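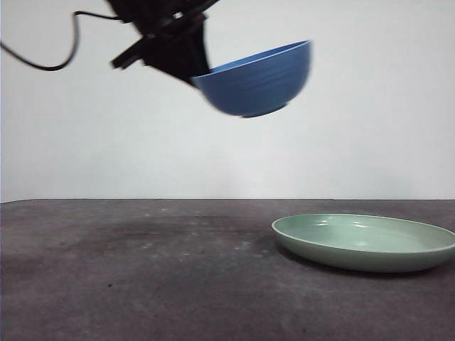

Gripper and blue bowl

Date: 26 June 2023
Subject: Re: Ridgeway episode numbering

On the list it was written:
> The guide on my shelf gives Ridgeway 316 episodes, but the
> station's own listing stops at 312. Does anyone know which
> is right? Also, was the actress who played the landlady in
> the first year the same one who came back for the wedding?

The guide is right. The four missing episodes are the Pestbridge ones, which went out as two double-length specials in April and were only split for repeats. The station listing leaves them out because it was made from the first-run schedule.

On the landlady, no. The part was recast after the first year. The second actress had already been in Ridgeway as a bus driver, in one short scene with no credit, so some cast lists mix the two up. She left for the Murkau serial and came back for the wedding and the two episodes after it.

I checked this against the old list archive — message 2421 has the full credits, typed up from tape. The spelling of the Jeduretti family changes partway through (one t, then two). Please use two t's in the shared file.

I still need closing credits for the last Murkau episode. My copy runs 40 minutes and stops before the names come up. If you have a longer one, reply on the list.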